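Fifteen tips for a calmer evening

I have read another one of those lists. It turned up in the Farncombe newsletter in October, between the parking notice and the bake sale, and it promised that I would sleep better if I followed all 15 tips. I counted 9 that were the same tip, namely put your phone away.

The rest were about light. Warm bulbs, dim bulbs, bulbs that fade out by themselves. Rerkum will sell you one of those, and the box says it is "tuned to your natural rhythm." Tuned by whom? I went looking for the study behind that line and found a page that linked to another page that linked back to the store.

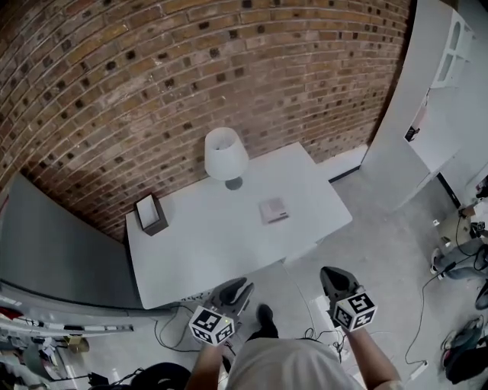 A plain white lamp against brick. No app required.

I did try it, in fairness. Two weeks of lights down at nine and no screens after. I slept the way I always sleep, which is fine until 4 a.m. and then badly. My neighbor swears by the whole routine, but she also quit coffee the same week, and I know which one I'd bet on.

What bugs me is the certainty. If the list had said "this might help, it's cheap, give it a go," I'd have no complaint — dimming a lamp costs nothing. Instead there's a link at the bottom to the Iltus sleep course, and I'm guessing that's why we needed fifteen tips in the first place.

I'm keeping the early lights for now. It makes the electric bill a little smaller.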